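Staniforth desk-and-bin teleoperation set

README, revised September

Contents

This release holds 747 episodes of a humanoid robot working at a desk under remote control. Each episode is one attempt at one task, from the operator's start signal to the operator's stop signal. Failed attempts are kept and marked as such in the index file.

Collection

The robot was driven by an operator wearing tracked gloves and a headset. Sneha Singhal and Hiwot Assefa did all the driving. Both had 14 hours of practice on the Wivard control software before any episode was kept. Arm and hand targets come from the gloves; the legs are handled by the standing controller and are not under the operator's direct command.

Tasks are given as short written instructions, read by the operator before the start signal. Most involve the desk top, the bin, or both. Either hand may be used for either part of a task, and the operator may swap hands between episodes.
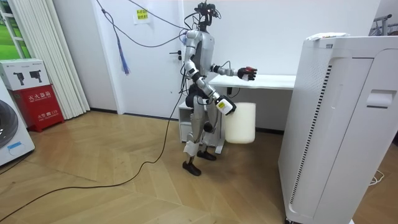

Commands and measured joint positions are stored separately. Do not treat them as the same signal - the measured arm position lags the command, and the lag grows when a hand is carrying something. Finger commands are normalised between 0 (open) and 1 (closed). There is no touch sensing in this release.

Files

index.csv - one row per episode, with task, operator, outcome and notes
episodes/ - one folder per episode, holding joint data and video
splits/ - train and test lists, divided by session

Episodes longer than 2000 time steps were cut at that point and carry the flag "truncated".

Known faults

Version 1 had left and right hand labels swapped in the Skidholm sessions. This is corrected in version 2. Models trained on version 1 should be retrained.

Outcome labels were entered by the operator and have not been checked by a second person.

Questions about the index go to Hiwot Assefa, all others to Sneha Singhal.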